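3.2 The mixed pile: what makes household laundry hard to sort and fold

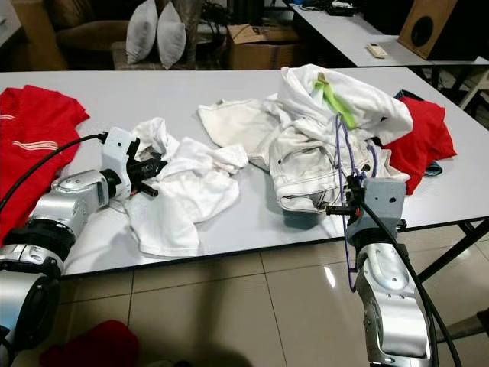 Figure 1. Garments on the long white table, with a crumpled white garment at left, off-white pants with contrast stitching toward the middle and right, and red pieces near both ends.

Most published work on folding begins with one clean shirt, laid flat. We wanted to start where people at home start, with a pile. Over the course of the study we logged 341 garments from households in Todden and Ramside, and the variety was a delight to work with. Shirts came to us inside out, pants arrived with one leg pulled through the other, and a good number of pieces could not be named until somebody shook them out.

We sorted garments by how much of their shape can be read before they are opened, a measure we call legibility. It borrows from the scale proposed by Campos for bed linen, but clothing needed a finer treatment, and Maximiliano Campos was generous in helping us adapt it. Each garment received a score from 0 to 4. A score of 4 means that the type of garment, its front and its top edge can all be told at a glance. A score of 0 means a ball of cloth.

Pants turned out to be the most rewarding class. Their seams are long and continuous, and where the stitching contrasts with the cloth, as on the off-white pair in Figure 1, the seam works almost like a printed guide line. Our folders in the Nunmont sessions used it without being told to. They ran a finger along the outer seam, found the waistband, and let the legs fall into place. Dark openings at the hem or waist helped as well, as they separate the inside of a garment from the outside even when the cloth is rumpled.

White garments were a different story, and for us the most interesting part of the whole study. A wrinkled white piece folded over on itself gives very few cues. In Figure 1 a sleeve-like flap falls toward the front edge of the table, and a flap of this kind was often the first feature our folders took hold of. It is a risky choice. A loose flap may be a sleeve, a hem or part of the back panel, and the wrong guess costs a full extra turn of the garment. Folders who paused to find a second feature before lifting made far fewer of these turns.

Pattern helps more than color. Two thin white stripes across a red shirt, as on the one at far left, bend wherever the fabric bends, and they let a person follow the cloth around a fold. Plain red cloth gives the outline and little else. We had expected bright color to raise legibility across the board and were happily surprised to find that it mostly helped in telling one garment from the next.

Straps, tags and other narrow pieces deserve their own note. The lime-green strap lying across the top of the pants in Figure 1 is easy to spot, yet strips like it were the items most often folded into a larger garment by mistake. We score them separately from here on, following the practice of the Quaye sorting trials.

Table edges also matter. Cloth that hangs over an edge is pulled straight by its own weight, and 2 of our folders made deliberate use of this, letting shirts drop partway before squaring the shoulders. Section 3.3 takes up that habit in detail.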